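Notebook – indigo vat, January

Back room at Ustgate, started 7:40 am. Heating was off again overnight so the vat had dropped a lot. Put the belt heater on full and went to do paperwork. Should have wrapped it before I left yesterday, my own fault.

Vat state first thing: surface dull, hardly any coppery film, liquid underneath more green than yellow. Smell weak. So it is reduced but only just. Stirred once, slow, along the wall and not through the middle, lid back on. Left it till after 10.

Checked again 10:15. Better. Film coming back in patches, yellow-green under it when I pushed the bloom aside. Added 14 g fructose dissolved in hot water, lid on, hands off for an hour. Helju thinks I feed it too often and she is probably right, but we have the Skellport order and I can't wait three days for it to sort itself out.

pH strip read between 10 and 11, hard to tell with the strip stained already. Need the proper meter back. Xuelian has it for the madder trials. Ask her.

Scouring notes, because I keep losing these. The new cotton from Rulach does not wet out like the old stuff. Dropped a corner in plain water and it just sat there on top, dry in the middle after several minutes. There is some finish on it. Scoured with soda ash and a bit of soap, simmered an hour, water came out the color of weak tea. Did it a second time and the water was still yellow but much less. After two scours it sinks right away. So two scours for all Rulach cotton from now on, no arguing. Fulvio scoured his batch once and that's where his blotches come from I'm pretty sure. Light spots with soft edges, all over, not along the folds. If it was bad handling they'd follow the folds.

Dips. Went with 4 short ones over one long one. Two minutes in, squeeze out under the surface, lift slow, open to the air. Full ten minutes in the air before going back in. Last month I was cutting that to five and the color sat on the outside and came straight off in the wash. Crocking was awful, Edvin's apron is proof.
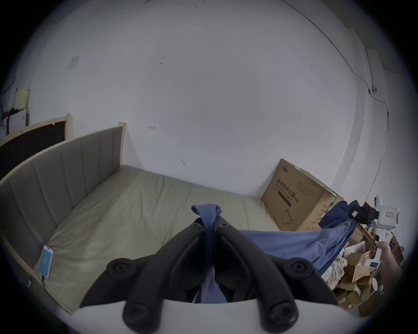
First piece after the last dip looked darker than I wanted but they always do before rinsing. Don't judge it at that stage! I wrote this in the last notebook too and still nearly pulled the second piece out early.

Order of work for the afternoon, as done:
piece 1, 2 – full dips, rinse, hang
piece 3 – tied, two dips only, see below
piece 4 – tested the rest time, 20 min vat rest before it went in
strips – one dip, two dips, etc, for the shade card

Piece 3: tied with waxed thread, which held better than the rubber bands. Bands leak at the edges and leave that fuzzy halo. Might be nice for something else but it's not what Song wants for the table runners. They want crisp rings. Thread takes forever to tie though. Timed Hongjun on one repeat and then multiplied it out and neither of us liked the answer. Price on the runners is going to have to go up or we do fewer rings.

Piece 4: resting the vat does help. Shade is a clear step deeper than piece 2 for the same number of dips. Worth building into the day, it just means starting earlier.

Rinse: cold till clear, then a splash of vinegar in the second bucket, then hot soapy wash, then cold again. Used over 1000 liters this month going by the meter, that can't go on. Edvin suggests keeping the last rinse water and using it as the first rinse for the next batch. Try it tommorow on scraps only.

Problem: sediment. Piece 2 has a dark smudge near one corner where it touched the bottom. The basket is sitting too low since I swapped the chain. Take out two links. Also the sludge down there is deeper than I thought, stirred some up with the stick and had to wait for it to settle before going on.

Shade card: strips pinned up behind the door, labeled in pencil. Pen ran last time. Don't move them till they are dry all through, wet ones read a good two shades darker. Lot no. for the indigo is 2913, write it on the back of the card as well, the previous lot was a bit redder and customers do notice.

Vat at 5 pm: bloom good, liquid yellow-green, smell normal. Did not feed. Stirred, lid on, wrapped in both blankets this time.

To do
– get pH meter from Xuelian
– chain, two links
– order lime, down to the last tub
– tell Fulvio about the scouring (nicely)
– new gloves, mediums, left ones all have holes
– call Skellport re whether they want the hems dyed before or after, there's nothing in thier email about it
– ask Helju how long she lets hers go between feeds

Heater set to low, timer for 5 am.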